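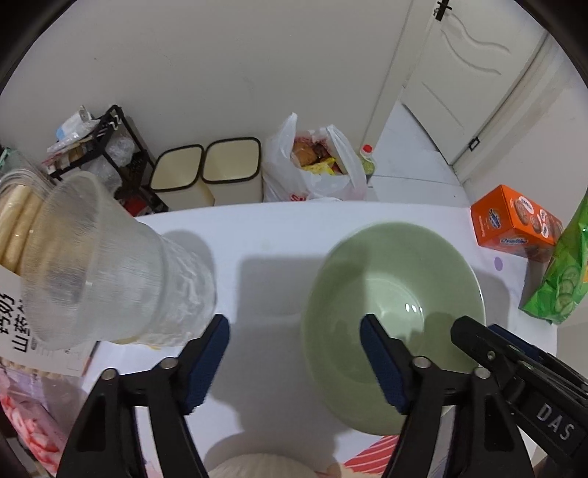 Snack table, seen from the hand-held gripper. Green bowl on the right, sleeve of cups on the left.

Eltard Hand-Held Gripper, Linked Fingers

I've been going back and forth between this one and the Pavus for most of September, so I finally cleared a shelf's worth of groceries onto a table and tried them both on the same stuff. The Eltard is the one I keep picking up!

What I like is the view. The camera sees both fingers and the gap between them, plus plenty of table on either side, so when I play a take back I can tell what I was going for (the Pavus crops in so tight that I kept losing the bowl). The textured pads angle inward, and they feel grippier to me on slick plastic wrap. Glossy bowls are still a pain. Go for the rim and take it slow.

Squeeze is light. I did 100 grabs with each tool on a Sunday afternoon and my hand was fine after the Eltard, pretty grumpy after the other one.

What's in the box:
Gripper with camera mount
2 spare pads
Hex key
Charging cable

Weight is 130 grams more than the Pavus, and yes, you notice it at first. Pads are good for 2000 cycles according to the sheet, then you swap them yourself with the key.

Works with the Quintana recorder right away. If you're on Rirnow, update the firmware before you plug in or it won't find the camera.

Ships without a memory card. Spare pads also sold separately, navy only for now.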